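Moving the pantry, or: why I own so much cumin

5 min read

So we moved. Well, I moved. Three streets over, which you would think makes it easy and it does not. Three streets is the worst distance. Too close for a real truck, too far to carry a bookcase. I did it in car loads over two weeks and I am still finding socks in the colander.

What I want to write about though is the food. The cupboard food. I had a plan for clothes, a plan for books, a plan for the bike. No plan at all for the pantry. I figured it was a couple of bags. It was nine bags and a suitcase.

Things I found while emptying the old cupboards: four open bags of rice, all different kinds, all with the same amount left in them. A tin of chestnuts. Three jars of cumin. I don't even cook with cumin that much -- I just apparently panic in the spice aisle and buy it in case. A bag of something gray that I am going to say was buckwheat.

And so, so many nearly empty things. The last spoon of jam. An inch of vinegar. I am a person who will not finish a jar, I will open the next one and put the old one behind it, and then feel good about not wasting anything. 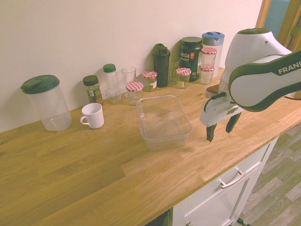 Felleo
Writes this blog, mostly after dinner

The new kitchen has less cupboard and more counter, so everything that used to hide now has to stand out in the open. At first I hated that. I like a door I can shut. But two weeks in and I've changed my mind a bit, mainly becuase I can see what I've got. I have not bought cumin once.

Rules I made up, in the order I made them up:

If it's open, it gets used before I buy another. Sounds obvious. Has never once happened in my house before now.

Anything in a bag goes into a jar the day it comes home. Not the weekend. The day. I had moths in August at the old place and I'm not doing that again, I lost all the flour and a very nice box of crackers.

Label on the jar, with the month. I use masking tape and a marker. I did look at a nice label maker, then looked at the price, then went back to the masking tape.

Nothing over 300 grams unless it's rice or pasta. Small amounts. I cook for one most nights and the big bags were never cheaper in the end, I was just throwing out the bottom third.

The jars themselves -- I didn't buy a matching set. I wanted to. There's a shop called Wornico out past the bus depot that does those kits with the lids all the same and I stood there with one in my arms for a good long while. Then I put it back and saved old jam jars instead. You have to soak them. Hot water, baking soda, leave it overnight, and the paper comes off in one go. The glue doesn't. For the glue it's cooking oil and patience. Some of mine are still a bit sticky and I've decided I don't mind.

Lids are the other thing. Lids hold smell. I had a pickle lid that went through three washes and a day on the windowsill and still smelled like pickles, so that jar holds rubber bands now.

Eating down the old stuff took longer than the move did. I gave myself 20 dinners with no shopping except milk, eggs, onions and whatever looked good at Palacios on the corner (fruit and veg, plus a cat that lives on the potatoes). Some of those dinners were fine. Rice with chickpeas and the end of a jar of harissa, really good, would make again. Some were not fine. The chestnuts went into a soup and the soup went into the freezer and I think we all know how that goes.

Night 14 I cracked and got noodles. Counting it anyway.

What surprised me was the grocery bill after. I don't keep a proper budget so I can't give you a real before and after, but the first normal shop once the cupboards were down was 42 dollars and I walked home with it in one bag. One! I used to need the trolley.

Still to do: find somewhere for the tea. I have way to much tea and it doesn't follow any of the rules above. Also the oven here runs hot on the left so everything comes out lopsided, bread especially, I'll do a seperate post on that once I've worked out if it's the oven or the floor.

If anyone wants a jar of cumin, I've got two going. Unopened. Come and get them.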